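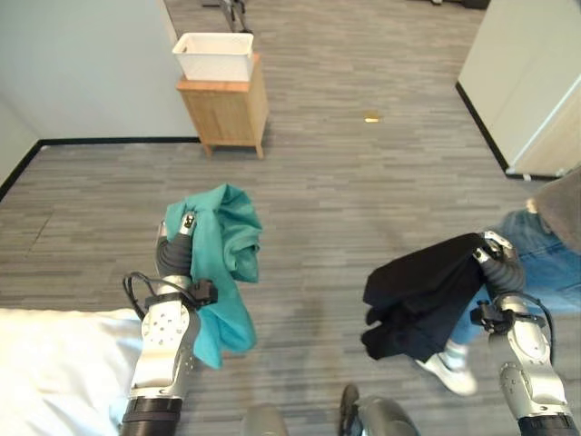

Tuning the Tanpura: Guidance for First-Year Students

Valtcombe School of Music, Department of Indian Music

Students are expected to tune their own instrument before each lesson. The following procedure applies to the four-string tanpuras issued by the department.

Before tuning

Bring the instrument into the teaching room and leave it out of its case for a while before starting. Sit with the gourd supported on the right thigh or laid flat on the mat. Slide all the tuning beads to the middle of their travel and remove the cotton threads from the bridge.

Setting the strings

1. Take the tonic (Sa) from the shruti box. Singers should use the pitch agreed with their teacher.
2. Tune the two middle strings to the upper Sa with the large pegs. Turn each peg slowly, pressing it gently inwards.
3. Tune the fourth string to the Sa one octave lower.
4. Tune the first string to Pa. For ragas that omit Pa, such as Malkauns, tune it to Ma.
5. Correct small differences with the beads. Moving a bead away from the bridge lowers the pitch slightly; moving it towards the bridge raises it.

Placing the threads

Slip a thread under each string where it crosses the bridge. Pluck the string and move the thread by very small amounts until the sound opens into a steady buzz. Check the pitch again afterwards.

Listening

Play the strings in order, evenly and softly, for about 6 minutes. If beating is heard between the two middle strings, adjust only one of them.

Broken strings

Replacement strings are kept in the Grernia Room. Students should not fit the lowest string without supervision. Instruments must be returned to their cases with the beads centred and the pegs left at pitch.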